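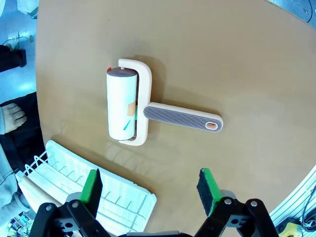 Moataz Belkadi has been pulling lint off other people's coats for most of his working life, and he still lights up when the subject comes around to rollers. He runs the repair and care counter at Parkley, a small clothing shop that takes in coats, sweaters and the odd set of curtains, and when we sat down with him he had plenty to say about sticky paper.

"People think it's the most boring thing in the house," he says, laughing. "I love it! Ten seconds at the door and you look like you slept in a bed and not in a dog basket."

Belkadi started out at Holovko, a dry cleaner where he pressed shirts in the back and went through rollers at a terrific rate. One winter he kept count on the wall in pencil and got to 849 sheets before the paint was redone and the tally was lost. He still sounds a little sore about that.

His advice for wool is to go in one direction, shoulders first, and to peel early. "A sheet that's full just moves the fuzz around. You're painting with it! Peel it, throw it out, keep going." He likes a handle with ridges, which gives him something to hold when his hands are tired, and he likes a hole at the end of it so the thing can hang on a hook by the coats. Drawers are his great enemy. A roller that goes into a drawer comes out wearing everything else that was in there, hair ties and rubber bands and once a whole birthday candle.

So where does his own end up? Wherever there's a slot, he admits. He is a great believer in the dish rack as a piece of furniture, and he bought his second one purely for things that have never been near a sink.

"It holds stuff upright, you can see all of it, and you can pick the whole lot up when you wipe the table. Why would you only use that for plates?" 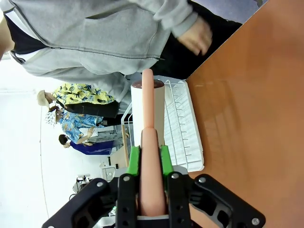 Around the house

The rack habit goes back to April, when Belkadi was clearing a table for a sewing class and had nowhere to put his brushes. He has since talked several of his students into it. White ones are his favorite, with tines close enough together that a roller won't tip over.

Sweatshirts get their own short speech. He turns them inside out before washing, zips them all the way up, and rolls the cuffs last, "because that's where the fluff hides, and the pouch pocket, oh, the pocket is terrible." Dark trousers he does standing up, already wearing them, one leg at a time.

His next class at Parkley has room for 56 people, and he plans to bring enough rollers for all of them.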